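Ustano Releases Gidora Wrist Kit for Tabletop Handling

Two-finger gripper and wrist camera ship as one assembly; orders open in February

Ustano today announced the Gidora wrist kit, a two-finger gripper and small camera supplied as a single assembly for light robot arms. The kit is meant for kitchens, test labs and teaching benches where an arm has to work with ordinary tableware on an ordinary table. It replaces the separate gripper and camera bracket that Ustano has sold until now.

The camera is fixed to the gripper body at the factory. Its view takes in the tips of both fingers at every opening width, so the control software can compare finger position with the object in the same picture. The offset between camera and fingers is measured before shipping and stored in the assembly. Users do not need to repeat the measurement after removing the kit from the arm and putting it back.

"Most of our support calls on the old bracket came down to calibration," said Iraís Ayala, product manager at Ustano. "Someone bumped it, or took it off to clean it, and the numbers were wrong from then on. We closed that off by making it one part."

Finger travel is set in software from fully closed to fully open. The fingers taper toward the tip and can reach between items that stand close together. Each finger is held by two screws and can be changed without taking the kit off the arm. Grip force is adjustable in 15 steps. The lower steps are intended for thin-walled and woven items, the upper ones for stoneware and filled containers.

Power and data run through one cable with a locking plug. A spare cable is included.

Prarenach, a contract test kitchen, has used a pre-release unit for table setting and clearing. The work list there covers 40 items, among them steamers, serving dishes, lidded pots and small bowls, handled on both bare and covered tables.
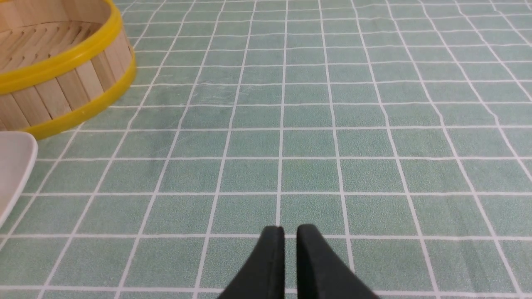 Patterned table coverings were added to the Prarenach list at the request of Getsemaní Pacheco, who runs the site's equipment program. Repeating lines can be mistaken for object edges by simple detection methods, and earlier software releases asked for a plain surface. The release supplied with Gidora drops that requirement. It still asks for even lighting, and clear glass is not supported.

"We set tables the way the client sets them," said Pacheco. "I was not going to buy plain cloths for a robot."

Software for the kit includes a driver, a viewer for the wrist camera and 9 sample routines. Source code for the routines is provided so that users can edit approach height, finger opening and force step for their own items.

Gidora will be sold through Ustano and through its distributor Valdovinos, which will also handle repairs. The warranty runs for 52 weeks from delivery. Fingers are treated as wear parts and are not covered. Owners of the earlier gripper can order an adapter plate; the earlier camera bracket is discontinued and remaining stock will be kept for repairs.

Press contact: Noemí Bautista, Ustano
Technical questions: Rigoberto Bermúdez, Ustano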